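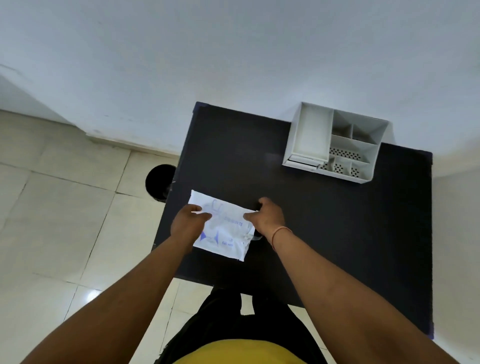 桌子、收纳盒和一个白色小包装袋，两只手拿着。

上个月我开始试用 Stosico 的服务，现在写一点感想。我的中文还不够好，有些句子可能写得慢，请大家慢慢读。

Stosico 卖的东西是这样：你按月付费，他们寄给你一套头戴设备，你戴着它做平常的家务和桌面整理，录像上传以后，他们的系统把每一段动作切开，加上文字标注，再交还给你。标注好的数据可以直接用来训练机械臂。我和 Sinan Aydoğan 一起做一个小的桌面整理项目，我们没有时间自己标注，所以买了最便宜的一档，每月 89 欧元，包括 60 段录像。

先说好的地方。标注回来得很快，他们承诺 48 小时，我的每一批都没有超过。动作的名称也很清楚，比如“左手抓住包装袋左边”“右手捏住右端”，两只手是分开写的。对我们来说这一点非常重要，以前试过 Pivero，它只写“拿起物品”，这样的标注没有什么用处。

不满意的地方也有。第一，薄而软的东西，系统常常认不准边缘。塑料收纳盒没有问题，可是有皱的小袋子，轮廓有时候会和手指连在一起，我需要自己修改。第二，深色桌面上如果有灯的反光，偶尔会被标成一个物体。我写信问了客服，一位叫 Zoi Giannakopoulos 的工作人员回答得很客气，建议我把灯换一个角度。我换了，情况好了一些，但是没有完全解决。

第三是设备的重量。戴 50 分钟以后脖子会酸，我现在每次只录半个小时就休息。

如果你只是想做一个演示，我觉得不必买，自己标注也来得及。如果你像我们一样需要双手的细节，可以先试一个月，合同允许随时取消，这一点我在付款以前确认过两次。下一批我打算录折毛巾和收拾文具，Sinan 想看带抽屉的收纳盒能不能标好“拉开”和“推回”。有结果我再写。

2025年1月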